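4.2 Width estimation for transparent containers

The grasp planner described in Section 3 takes three inputs: a contact line for each jaw, an approach direction, and an opening width. For opaque objects all three are read from the segmented depth map. Transparent objects break this arrangement at the first step. Depth values inside the outline of a clear wall belong partly to the wall, partly to whatever lies behind it, and partly to nothing at all where a highlight saturates the sensor. In our early trials with the Stundard planner, clear boxes were either missed or reported as flat patches level with the table.

We therefore estimate the opening width from the wrist colour image alone. The jaw pads are rigid and their geometry is known from calibration, so the distance between them serves as a ruler that is present in every image. The estimator, which we call Mostlow, locates the inner edge of each pad, finds the two outer walls of the object between them, and returns two signed gaps. The sum of the gaps gives the remaining travel. Their difference gives the lateral correction needed before closing.

Finding the walls is the harder part. A clear container produces many straight edges, and only a few of them belong to the outline. Rims, internal dividers and reflections all compete with it, and a divider can give a stronger response than the wall it joins. Figure 4 shows a case that the first version of the estimator handled poorly.

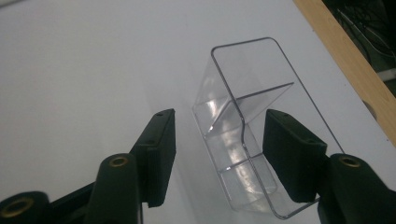 Figure 4. Wrist view of a clear, open-topped box with internal dividers, positioned between the jaw pads and closer to the right pad.

Two features of this view matter for what follows. The right pad overlaps the lower right wall of the box, and the wall remains visible through and behind it, so the usual rule that a pad hides whatever it crosses cannot be applied. The slanted divider in the upper part also meets the side walls in a shallow V, and an edge follower that starts on the rim can turn onto the divider at either junction. When this happens the reported width is too small, and the planner commands a lateral move it does not need.

Mostlow deals with the junctions by scoring closed outlines in place of single edges. Candidate edges are linked into loops, and each loop is compared with a rounded rectangle under perspective. Loops that contain an interior junction are kept but carry a penalty. Bright streaks along the curved sides are masked before linking, using a plain intensity threshold; a learned mask was tried and gave no gain that justified the added run time. The overlap case is handled separately. Where an outline crosses a pad, the crossing segment is extended from both ends and accepted if the two extensions agree to within 2 mm.

The estimator runs at 30 Hz on the arm controller, in the same process as the jaw servo. Closing starts only when the signed gaps have been stable over consecutive images, and any disagreement returns control to the planner. We found this gate more useful than further tuning of the outline score - a wrong width that changes from one image to the next is easy to reject.

We evaluated the method on 164 approaches to clear containers, with the jaw encoders at first contact as reference. Approaches that ended without contact on both pads were counted as failures whatever the width error. The baseline was the depth-based width from the Górecki toolkit, given the same calibration and starting poses. Labels were checked by Sekar Ong, who did not work on the estimator. Error was lower than the baseline for every container type, with the smallest gain on boxes without dividers. Most of the remaining failures came from thin rims on a white surface, where contrast along the far wall dropped below the linking threshold.

The Vundeck simulator was used only to set the penalty weights, over 100 rendered boxes. Its refraction model is coarse, and we report no results from it.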